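Looking After a Timber Floor Through Summer
By Brigitta Marti
2019-12-13

Timber floors cop more in summer than at any other time of year. Sand comes in on shoes, the sun moves across the boards for longer, and there are usually more people walking about the place. 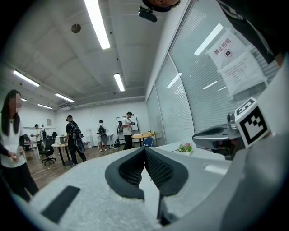 Grit does most of the damage. It works like sandpaper under a shoe, and the dull track you get between the door and the kitchen is made of thousands of small scratches. A mat outside and another inside will catch most of it. Shake them out every few days and wash them when they stop picking anything up. Avoid rubber-backed mats on polished boards. Some of them react with the finish and leave a yellow patch that won't come off.

Sweeping and vacuuming

Use a soft broom or a microfibre dust mop, and go with the boards. If you vacuum, turn the brush bar off or fit the hard floor head. Check the wheels too. A bit of gravel stuck in a wheel will draw a line the full length of a hallway, and I have one in mine to prove it.

Mopping

Keep the mop barely damp. If you can see water sitting on the boards after you've passed over them, wring it out again. I fill the bucket with warm water and add a capful of pH-neutral floor cleaner. Check the label, as the strength varies a lot between brands.

Leave these in the cupboard:
Steam mops
Vinegar, which dulls some polyurethane finishes over time
Methylated spirits on waxed or oiled boards
Anything that promises an instant shine. It builds up and has to be stripped later.

Oiled floors need their own soap. The one I use in the back room came from the Selgate hardware shop, and a 470 mL bottle has lasted me since January.

Furniture feet

Felt pads are cheap and they work, but the stick-on ones slide off dining chairs in no time. The nail-in or screw-in kind stay put. Turn the chairs over every so often and look at the felt. Once it has grit pressed into it, it's doing the same job as the grit on its own. Castors on office chairs should be the soft tread type. Hard nylon castors will wear a circle through the finish under a desk.

Scuffs and small marks

Black heel marks usually come off with a dry microfibre cloth and some elbow grease. A clean tennis ball is good too. For candle wax or chewing gum, hold ice in a plastic bag against it for a few minutes, then lift it with an old plastic card. Wipe up red wine and beetroot straight away.

Sun and gaps

Boards change colour in sunlight, and rugs leave a pale or dark rectangle behind. Shift rugs a little every few weeks, and pull the blinds on the western side in the afternoon. On a new floor, hold off on rugs for at least 30 days, or longer if the finisher tells you to.

Small gaps that open in dry weather often close again once the air gets damp. Leave them for a full year before you fill them. Filler put into an open gap in a dry spell gets squeezed out when the boards swell, and then you have to scrape it off.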